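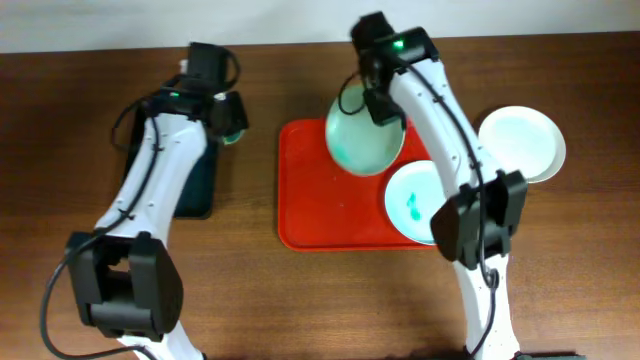 Red-orange tray on the brown tabletop, grain running horizontally

Tray on a wood table, will it mark the finish?
Started by rustix_home, July
274 views, 8 replies

rustix_home
We eat at this table and I'd like to leave the plastic tray on it full time for bowls. Rounded corners, raised lip, sits flat. The top got a coat of Dritholm oil when we moved in and nothing after that. Does plastic left sitting on oiled wood cause trouble?

pshetty
Yes, it can. I had a placemat stick to a sideboard and it took the sheen off in a rectangle. Lift the tray every night and wipe under it.

alcaraz_a
A placemat is soft vinyl. A hard tray is different. Mine has been on an oiled bench for 4 years and the wood under it looks the same as the rest, maybe a little paler.

pshetty
Paler is a mark.

alcaraz_a
Paler is sunlight on everything else. It evens out when you move the tray.

verst_fan
Put felt dots on the bottom. A pack of 30 is cheap at any hardware store. Don't use the rubber ones, those are worse than the tray.

rustix_home
Felt gets soggy though? We have soup a lot and the tray gets rinsed.

verst_fan
Peel them off and put new ones on. I change mine twice a year.

Sudheer Shetty
Different Shetty, no relation to the one above. I refinish tables. Water trapped underneath does more harm than the plastic. Dry the bottom of the tray before you set it down. If you do get a ring, let it dry for a day, sand lightly along the grain with 800 grit and put on more oil. One coat is thin for a table you eat on, I'd add two more before worrying about trays.

pshetty
800 is too fine to take out a ring, you'll be there all evening.

Sudheer Shetty
For a fresh ring in oil it's enough. For an old one I'd start coarser.

rustix_home
OK. Two more coats first, then felt dots. Would Prondwood go over the Dritholm or do I need to stay with the same brand?

alcaraz_a
I've put one over the other with no problem. Try it on the underside first.

Posted by Ainhoa Alcaraz (alcaraz_a), 9:40 pm
12 shares
Last updated: July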